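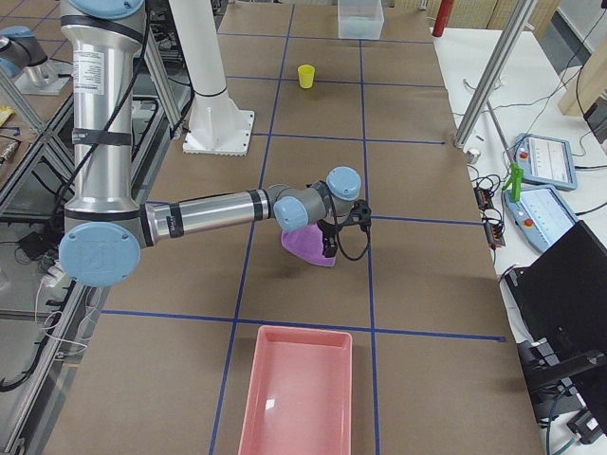 2.3 Marked boundaries and the question of tidiness

The claim that lines on a surface make people tidier is repeated so often in the literature on shared workplaces that it is seldom checked. In its usual form, it says that a bench, shelf or floor divided by visible marks will be kept in better order than the same surface left plain, and that the marks do this without any further rule. We doubt the second part in particular. A grid is cheap to make and easy to recognise: in Figure 1, strips of dark blue tape divide a large brown table top into rectangles, and a reader can take in the layout at once. What the reader cannot take from it is what any rectangle is for, who may use it, or what should happen when something is too big to fit. Those matters have to be settled by other means, and it is these other means, we suspect, that do much of the work credited to the tape.

The study most often cited in support is the Pekmont survey of shared craft workshops. Its authors report that members of workshops with marked benches were more likely to describe them as "orderly" than members of workshops without. The sample was large, with nearly 4,000 replies, and the difference is not small. But the workshops were not assigned to mark their benches or leave them plain. They chose. A workshop that takes the trouble to tape its benches may well be one that already cares about order, has someone checking at closing time, or has recently thrown out a good deal of clutter. The survey asked about none of this. It also relied on members' own opinions, and a bench with lines on it may simply look more orderly, whatever is lying on it.

The Harju trial is better designed, though much smaller. It took 30 benches in a single teaching workshop, marked half of them, and had observers record items left behind at the end of each session. Marked benches had fewer such items in the early weeks. By May the gap had almost closed, and the authors put this down to wear in the tape. That may be right — edges lift and corners go missing — but a simpler reading is that the users had stopped noticing it. The two explanations could have been told apart by laying fresh tape on a few of the benches. This was not done. We would add that the observers could plainly see which benches were marked, so their counts cannot be treated as blind.

Work on storage shelves at the Vuvdale depot is sometimes offered as independent support, yet it tested something else. There the lines came with printed names and a weekly check, and the report gives no means of separating the three. Its headline figure, that 80 per cent of items were found in their proper place, has no earlier figure to set beside it. Later papers quote it as an improvement all the same.

None of this shows that marking has no effect. Our own view is that it probably helps where people already agree on what the spaces are for, and does little where they do not. A line can remind someone of an arrangement. It is much less clear that it can create one, and some users at Harju treated the rectangles as places to store things between sessions, which made those benches harder to share.

The Pelorum study, described in Section 3, was planned with these gaps in mind. Benches are marked or left plain by lot, the rules of use are the same for both, and the items left behind are logged after the lines have been masked from view. We also renew the tape on part of the marked group — a dull job, but one that earlier work should not have skipped.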